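Foro de ayuda Trukside
Inicio > Trabajo y oficios > Hostelería y comida preparada
Cómo organizar al personal cuando dos brazos robóticos preparan las bolsas de comida

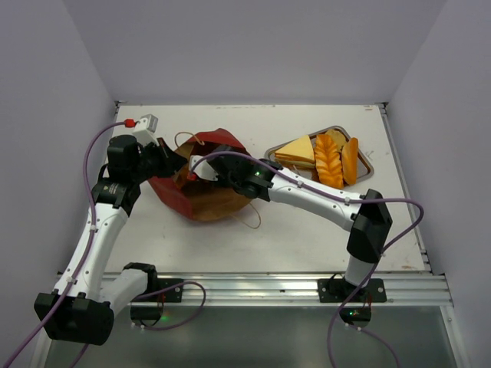 Buenas tardes a todos. Trabajo como encargada de turno en una cocina que prepara almuerzos para empresas, se llama Kassab. Somos un equipo pequeño y desde abril tenemos en prueba una celda con dos brazos para la parte final: abrir la bolsa de papel y meter dentro el sándwich, el pan y lo demás que lleva el pedido. Pido disculpas por mi español, lo aprendí de adulta y a veces construyo las frases de manera extraña.

Mi pregunta no es técnica, o no solamente. El mes pasado salieron de nuestra cocina 3.673 bolsas y casi todas todavía se cerraron a mano, en la mesa larga. La dirección quiere que la celda haga primero los pedidos simples, y más adelante también los otros. A las personas de la mesa se les ha dicho que nadie pierde el puesto, pero no se les ha dicho qué van a hacer a las ocho de la mañana cuando llegan y su tarea la hace una máquina. Una compañera que lleva muchos años con nosotros me preguntó si ella ahora va a ser "la niñera del robot". No supe responderle bien.

Lo que he observado hasta ahora:

La bolsa da más trabajo que la comida. Para una mano humana abrir una bolsa de papel es un gesto sin pensar. Para los brazos es una tarea de dos: los dos tienen que llegar a la boca de la bolsa, y con las asas de cordel y el papel doblado arriba cada bolsa queda un poco distinta.

El ritmo de la mesa ha cambiado. Antes las personas hablaban mientras embolsaban y una corregía a la otra ("falta el pan", "este va sin queso"). Ahora hay una persona sola junto a la celda, y los errores se descubren más tarde, en la revisión.

El cansancio es diferente. Menos dolor en las muñecas, según me dicen, pero más cansancio de la cabeza, por vigilar sin hacer nada.

Entonces pregunto: ¿cómo han repartido ustedes los puestos en una situación parecida? ¿Conviene que una persona fija esté con la celda, o que todos roten? ¿Y hay que cambiar la categoría en el contrato si alguien pasa de embolsar a supervisar? En nuestra zona la asesoría me contestó de forma muy general.

Gracias por leer un mensaje tan largo.

Yara Saliba

3 respuestas. Ordenar por: más útiles

Respuesta de Hạnh Hồ
Marcada como útil por la autora de la pregunta

Hola, Yara. Yo tampoco soy hablante nativa, así que nos vamos a entender bien.

Trabajo en Skernia, hacemos cajas de regalo con productos de alimentación. No es igual que lo tuyo, pero pasamos por la misma etapa con una celda de empaquetado, y cometimos el error de poner a una sola persona fija. Elegimos a la más rápida de la línea, pensando que era un premio. Para ella fue lo contrario. Pasó de ser la mejor en algo a mirar cómo otro lo hacía más despacio, y a los dos meses pidió volver a la línea.

Después hicimos rotación y ha funcionado mejor. Te cuento cómo está ahora, por si te sirve:

Turnos de 2 horas en la celda como máximo, y luego cambio. Más tiempo no lo recomiendo, la atención baja mucho. Nosotros lo notamos porque las paradas se quedaban más rato sin atender al final de la mañana.

La persona de la celda también prepara las bandejas que van a entrar. Así tiene las manos ocupadas y conoce el pedido antes de que llegue a la máquina. Esto fue idea de la propia gente de la línea - a mí no se me habría ocurrido. Además ella puede parar la celda sin pedir permiso a nadie. Lo escribimos en la hoja del puesto, porque al principio todos esperaban al encargado.

Los pedidos especiales los dejamos en la mesa de siempre, con las personas juntas. Alergias, cambios de última hora, cosas que se aplastan. En tu caso yo pondría ahí todo lo que lleva un pan blando en el fondo, pero tú conoces tu producto mejor que yo.

Sobre la revisión: si antes dos personas se corregían hablando, esa corrección era un trabajo, aunque no estaba en ningún papel. Tienes que ponerla en algún sitio. Nosotros hacemos ahora un control de lo que hay en la bandeja antes de embolsar, cuando todavía se ve todo. Una vez que la comida está dentro de la bolsa ya es molesto comprobar.

Y otra cosa pequeña. Pide que el proveedor explique las averías a todo el equipo y no solamente al encargado. Nosotros tuvimos una formación para jefes, y la gente de la línea se sintió como si la máquina fuera un secreto. Cuando repetimos la charla para todos, con tiempo para tocar el botón de parada y preguntar tonterías, cambió bastante el ambiente.

A tu compañera yo le preguntaría qué parte del trabajo le gusta conservar. Una de las nuestras quiso aprender a ajustar los formatos nuevos y hoy lo hace ella. Otra dijo claramente que no le interesaba, y también está bien. Sigue en la mesa.

Del contrato no sé lo suficiente y prefiero no decirte algo falso.

Respuesta de turno_de_noche

En Braser pusieron lo mismo y al final todo depende de la empresa. Si quieren quitar gente la quitan, con robot o sin robot. Pide por escrito lo de que nadie pierde el puesto.

Lo de las bolsas con asa de cordel, cambiadlas por bolsas sin asa y listo.

Respuesta de una usuaria registrada

Sobre el contrato, desde mi experiencia en personal (no soy abogada): mira primero qué funciones están descritas en la categoría actual. Si pone algo amplio como "preparación y envasado", atender la celda unas horas probablemente entra ahí. Si alguien pasa a hacer ajustes de la máquina todos los días o a responder por ella, ya es otra función y conviene hablarlo antes con la representación de los trabajadores, si la tenéis. También hay que actualizar la evaluación de riesgos del puesto. Eso suele olvidarse en las pruebas, por ser "solo una prueba".

Comentario de Yara Saliba

Muchas gracias a los tres. Hạnh, lo del control en la bandeja lo vamos a intentar ya, me parece muy lógico y no cuesta dinero. La rotación la tengo que hablar con el equipo, creo que algunas personas van a preferir turnos todavía más cortos.

turno_de_noche, las asas las piden los clientes, ya pregunté. Lo del escrito sí lo voy a pedir.

Tengo todavía una duda: en la rotación, ¿el encargado también entra, o queda fuera?

Comentario de Hạnh Hồ

Entra. Yo hago mi turno como los demás, casi siempre el primero de la mañana.

Esta pregunta tiene 135 visitas. Inicia sesión para responder.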